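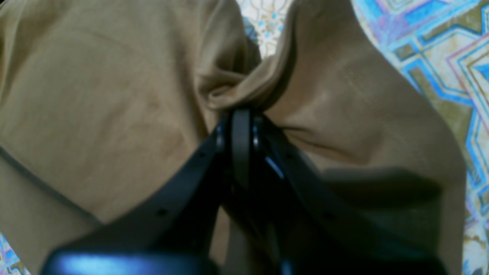

Rulitz folding day pack, reviewed after a walking trip in the hill villages

I bought the Rulitz for a week of walking between hill villages, where I wanted one bag for water, lunch and a sweater. It folds into its own pocket and weighs 131 grams. I wore it every day in September, including the long climb to Tejada and its castle ruin. 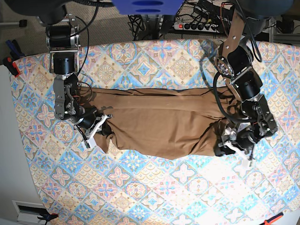
Comfort and fit

The straps are thin but wide enough. With two bottles of water inside, I felt them after an hour on the cobbled lanes. Leire Segura, who walked with me, carried the Werkura pack and had no complaints about her shoulders, but hers takes up a lot more room in a suitcase.

The main zipper runs smoothly. The small front pocket holds a phone and a village map, folded once.

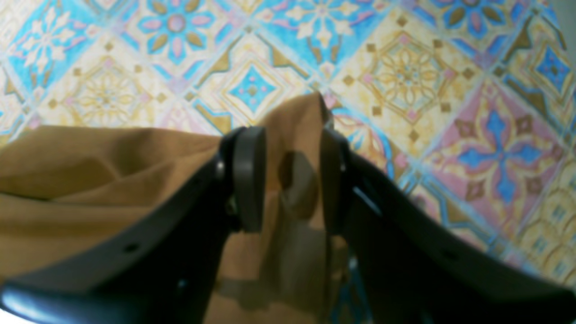 It is not waterproof. A short shower above Ravamard soaked through the top seam and got my bread wet. The fabric dried overnight on the guesthouse balcony - the bottom corners took longer.

Wear

The path to the upper chapel is all loose stone, and I set the bag down on it often.

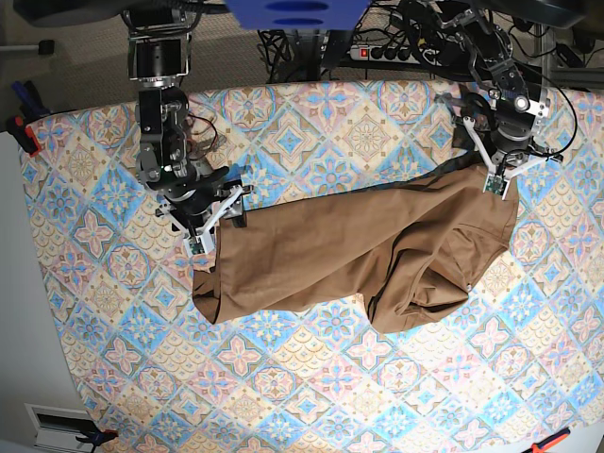 There are scuffs on the base and one pulled thread by the left strap, no holes. I would buy it again for village days and market mornings. For a full day with a heavy load, get the Werkura.

Jintana Jitpraphai, 12/28/23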